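Station inspection checklist, Derkdale site, Cell 9
Inspected by: Fernanda Quintela
Date: Tue 13 October

1. Emergency stop within reach of both walkways. Pass.
2. Floor clear of spills. Pass.
3. Hook row on green panel, four hooks, adhesive pads attached. Pass. Third and fourth hooks free of the grippers at time of check.
4. Arm cables inspected for wear. Comment: Tulier to re-clip at next service. 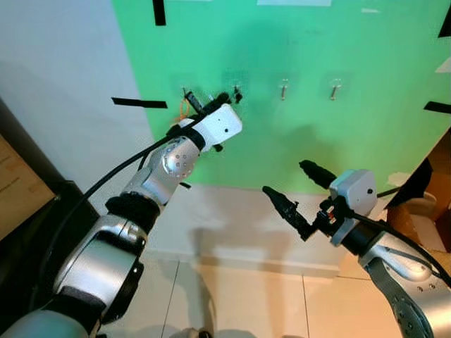 Who may restart the arms after a stop?
The shift operator named on the board, once a second person has confirmed that the area is clear.

5. Manual hanging duty removed from rota in April. Comment: two staff moved to checking and restocking. Both report less shoulder strain and more standing still. Stool requested, ref. 1218.
6. Refresher training on jam clearing. Fail. Night shift not yet booked with Guerreiro.
7. Stop log up to date. Pass. Last entry 831.
8. Break cover. Comment: operator cannot leave while the arms run. Rota to be amended before sign-off.

Open actions: 4, 6, 8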